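3. Collecting demonstrations by remote control

3.1 Task and apparatus

The Drurside corpus covers the early part of garment handling, in which a crumpled item has to be taken up from a table and brought into a hanging state before any sorting or folding can begin. All demonstrations were given by a human operator through a leader arm placed out of reach of the follower. The follower is a single arm with a two-finger gripper. Its table is covered in green felt, chosen after trials on a bare top in which thin cloth slid ahead of the fingers and the operators learned to chase it, a habit we did not want in the data.

The leader arm is a scaled copy of the follower with the same joint order. Joint angles are passed across without filtering, apart from a limit on speed at the wrist. An earlier version of the system, described in our Andevis report, used a handheld controller that set the position of the gripper in space and left the joint solution to software. Operators found this comfortable for rigid objects. With cloth they complained that the wrist turned when they had not asked it to, and that a grasp they had lined up was lost in the last stretch of the descent. The leader arm removes that difficulty at the cost of tired shoulders.

No force is fed back to the operator. The only signs of contact are the change in the shape of the cloth and the gap between commanded and measured finger opening, which is drawn as a bar at the side of the operator's screen. We return to this point in Section 3.4.

3.2 What counts as a demonstration

An episode begins when the garment has been dropped on the table from above by an assistant and the assistant's hands have left the workspace. It ends when the operator presses a pedal. Between these two points the operator may grasp, release and grasp again as often as needed. Episodes in which the garment fell to the floor were kept and marked as failures. Episodes in which the assistant had to reach in were deleted.

The corpus holds 3,432 episodes. Of these, 1,877 use trousers of one kind or another, with denim making up the larger share. Denim was given this weight on purpose. It is stiff enough to hold a fold in the air, so that the hanging state depends strongly on where the item was taken up, and it is heavy enough for a shallow pinch to slip. Small sizes with a gathered waistband bring a further problem: the elastic pulls the opening shut, and the edge that a person would look for first is hidden among pleats.

Operators were given one written instruction concerning the grasp, which was to take hold of raised cloth from above with the fingers pointing down, and to close only when cloth lay between both fingers. They were not told which part of the garment to aim for. Figure 4 gives two views of the work with denim.

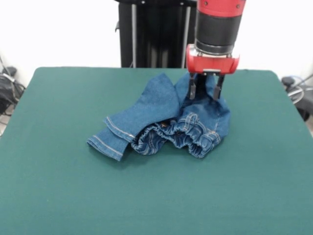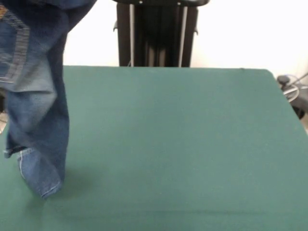
Figure 4. Jeans during remote-controlled handling on the felt table. First view: gripper closed on a raised fold of the bunched garment, waistband towards the front. Second view: garment hanging, with the cuff of one leg close to the table surface.

The choice to leave the grasp point open was questioned during internal review. Gudrun Ekström objected that a learner trained on such data would be asked to copy the average of several people's preferences, and that an average of two good grasp points on a pair of trousers is frequently a bad one. She proposed that operators be told to take the waistband whenever it could be seen and the nearest hem otherwise. Her written comment continued: "If the operator needs a rule to be consistent, write the rule down. The policy cannot ask what you meant."

We tested the proposal on a small scale. Operators worked through 104 further episodes under the waistband rule, using the same garments. The rule was followed where it was easy to follow. In tangled starts the operators spent a long time moving the arm above the heap, deciding whether what they saw was a waistband or a hem, and these pauses entered the recordings as stretches of motion with no clear purpose. The trial episodes are released as a separate set and are not part of the main count. We kept the open instruction and dealt with the spread of grasp points in the model instead (Section 4.2), though we accept that the objection holds for learners that predict a single action.

3.3 Operators and sessions

Eight operators took part. None had used the leader arm before, and each had a practice session with towels before any recording was kept. Sessions were limited in length after the first weeks, when it was found that lifts late in a session were faster and less careful, with the garment swinging at the top of the movement. Swing matters here. A learner that sees only the current camera view cannot tell a garment at rest from one passing through the same position, and the recorded action in the two cases may differ.

To reduce this, operators were asked to stop at the top of the lift until the cloth had settled, and then to press the pedal. Some pressed early. We did not correct the recordings by hand. Each episode carries a settling flag, computed from the difference between successive camera images over the closing part of the recording, and users of the data may filter on it.

The collection software was changed once, on May 6, 2021, when the recording of finger opening was moved from the commanded to the measured value. Episodes before the change hold the commanded value only. The field is named differently in the two parts of the corpus so that they cannot be mixed by accident. Recording ended in September of the same year.

3.4 Grasp depth

The most common fault in the failed episodes was a grasp that was too shallow. The operator closed on the outer layer of a fold, the bar on the screen showed a gap, and the lift began. With a light garment such a grasp often holds. With denim the layer pulled out under the weight of the legs, usually when the last part of the garment was leaving the table.

The opposite fault, a grasp that took in several layers, seldom led to a drop. It gave a hanging state in which one part of the garment was doubled back on another, and a second grasp was then needed to free it. The finger opening does not separate the two cases well. A single thick seam and two thin layers can hold the fingers equally far apart, and on jeans the seams are where the operator is most likely to close.

We tried two aids. The first was a coloured mark on the screen showing the height of the fingertips above the felt. Operators came to rely on it and began to descend to a fixed height whatever the shape of the heap, so it was withdrawn. The second was a short lift before the main one: the operator raised the garment by a small amount, looked at the cloth near the fingers, and then either continued or let go. This was adopted for all trousers. It lengthens each episode slightly, and it gives the learner examples of a poor grasp being noticed and given up, which were almost absent from the earlier recordings.

The Skasance baseline, which was trained on episodes gathered by guiding the arm directly by hand, contains no such cases. A person holding the arm can feel the load come on and will shift the grasp without releasing it. We regard this as the main practical difference between the two ways of showing the task. Direct guiding gives smoother paths and fewer failures, but the guiding person's hands and forearms appear in the camera view and have to be masked, and part of what the person knows comes through the hands and is never recorded. Under remote control the operator has little more to go on than the learner will have later. The camera views used for training are the same ones shown on the operator's screen, and the comparison in Section 5 uses the Hnatiuk protocol with no additional sensing.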